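Every bin in the catalogue is described as "built for years of hard handling", and the Vidon one is no different. I've been keeping this page since August to see what that promise looks like once a bin has been put to work. The brochure photographs are all taken on the day of delivery, with the light bouncing off clean sheet metal, and I don't find them much use.

So the page goes surface by surface, with a line or two of comment. I buy bins, I don't sell them, and the opinions are mine. Corrections are welcome if you can back them up with something better than a leaflet.

## Sheet-metal bin, open top, sloping sides

Sloping sides are sold on the idea that parts slide down to the middle and nothing gets stuck in the corners. I'll accept the first half. What the leaflet leaves out is that everything sliding to the middle also lands on the middle, and the floor takes the lot. Look at the whitish scratches and chalky patches low down in the centre, then compare them with the ledge at the back.

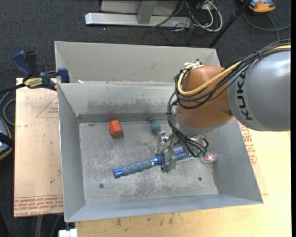
### The floor

Dull grey and heavily scuffed. Vidon's sheet calls this "surface patina", a phrase I'd expect from someone selling a sideboard. Scuffing alone doesn't bother me. I'd run a thumb over the chalky areas before putting anything with a finished face in there.

### The two round dark spots

One is a small hole with a worn rim, near the lower left. The other is towards the lower right, and I'm not going to swear it is a hole as well. Sullitz will tell you floor holes are for drainage, Mondal will tell you they're for fixing down. Ask which before you order, and ask what size of part will drop through.

### The inner back wall

Pale along the top, with a wide, dark, streaky band of wear across the middle. This is the part I'd show to anyone who thinks only the floor matters. The Broradus people offer a bolt-on liner for back walls, at 200 a piece, and claim it "eliminates" marking. I have yet to see one that didn't simply get marked itself.

### The ledge

There is a narrow ledge between the inner back wall and the taller outer panel. I can't think of a good word for it. Ledges collect things, and there's a small white scrap on this one at the left. If you have a sweeping rota, add it.

### The right-hand edge

A thin brownish strip or seam runs along the foot of the right wall. I won't call it rust from a photograph. I would want a torch on it, and I'd want the supplier standing next to me.

### Would I buy one?

Possibly, second-hand, at well under the 1,000 they ask new. The shape is sensible enough. The wording about "years" needs a number put next to it, and I've asked Vidon for one 3 times. Their last reply said 5, with no mention of how many shifts a day, so I've asked again.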